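4.2 Clearing and resetting the surface

Most earlier work on household tidying treats the table as a place where things get put. We treat it as a thing that gets kept. The difference matters for coding, see 3.1, and it changed what we asked people to write down.

Diaries came from 42 households in Tritdale, kept through July. Each entry gives a time of day, what was on the main table, what was moved and where it went. 284 entries were usable. The rest had no time or were too short to code (one reads only "did table"). Two of us coded everything, and disagreements were settled by talking it through. Slow, but we did not find a better way.

Clearing came in two forms. The first is a partial clear – things pushed to one end so a meal or homework can happen at the other. The second is a full clear, down to the surface, usually followed by a wipe. Partial clears were written up in few words, often as part of something else. "Shoved the post over, ate." Full clears got longer entries and people gave them a start and a finish. Several wrote the word "done" on its own line.

What counts as clear was not agreed on, even within one home. A fruit bowl stayed put in some diaries and was never mentioned, presumably because it wasn't seen as clutter. A lamp the same. Chargers were the most argued over. Tumaini Mosoti, coding the Makori street entries, proposed a separate tag for items that stay through a full clear, and we adopted it late, so the first batch had to be gone over agian. Residents, we call them in the tables.

Surface finish came up more than expected. It was not in the prompt. People with pale tables wrote about rings, crumbs and smears, people with dark ones wrote about dust. Pale wood-look tops with a faint grain got the most mixed comments: marks show up from one side of the room and vanish from the other, depending on the window. One diary from the Drostgate flats has the table wiped at 7 am and again at 4 pm, no meal between, only "sun came round, saw it all." Figure 3 has a top of this kind, the grain close and faint over most of it and fading out where the light is strongest.

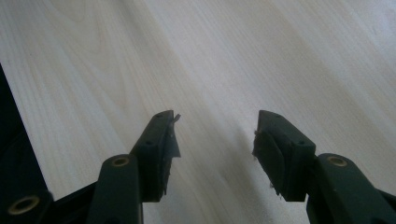

Figure 3. Pale wooden tabletop, grain running on the diagonal, with a looser swirl at upper left.

Stella Mabula disagreed with our reading of this at the draft stage. In her view the light explains when people wipe and says very little about why they clear, and the two should not share a code. A table can be spotless and full, she wrote, and her own usually is.

We have kept wiping and clearing together in Table 5 but split them in the appendix. Split that way, the afternoon entries lean toward wiping, the late evening ones toward clearing. Morning is a mix. Entries where someone else in the house undid the clear within the hour are marked with a u – these are delt with in 4.3, along with the chairs.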